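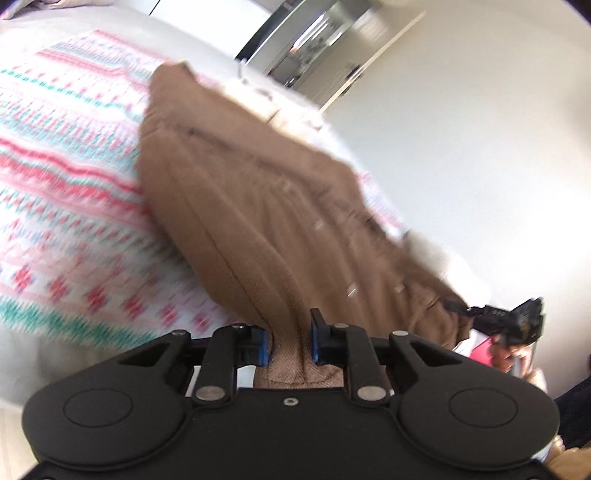 Issue 11, page 4

Robots Learn to Fold

On open day in June, our readers went to see how a robot learns a job most children know well – putting clothes away. The workshop is called Niven, and the people there showed us their work from start to finish.

The job starts with a person. Hongmei Li holds a gripper in each hand. A gripper is a tool that can pinch things, a bit like kitchen tongs. She uses the blue pads at the tips to take hold of a coat, lift it, and lay it down again. She doesn't touch the coat with her fingers at all.

Each gripper has a camera on it. The camera records what the gripper is near and how it moves. Later, a computer studies the recordings. It looks for what stays the same each time, such as taking hold of a sleeve before folding it in.

One recording is not enough. The team made 389 recordings of coats and jackets before they let the robot try. They want to reach 400 and then start on pants.

Maribel Giraldo told us that clothes are hard for robots. A box keeps its shape when you pick it up. A jacket bends and slides, and it never lands the same way twice. Thick collars are the worst part, she said, and so are pockets with flaps, because a pad can catch on them.
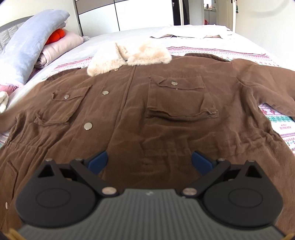
Does the robot get tired of folding?
Robots don't get tired the way people do. Their motors can get warm, so the team at Niven switches the robot off for a while after each long turn.

After lunch we watched the robot work by itself. It is named Pomisel and it has two arms. It folded a sweater slowly and neatly. Then it tried a raincoat and dropped one sleeve. Wing-yan Chiang pressed the stop button, straightened the raincoat, and started again. The second fold was better – still a little crooked on one side.

Visitors could try the grippers too. You squeeze the handle to close the pads and let go to open them. Picking up a sock is easy. Turning it right side out takes much longer.

Words to know
Gripper: the part of a robot, or a tool, that holds things.
Recording: pictures and movements saved to look at later.
Motor: a machine part that makes something move.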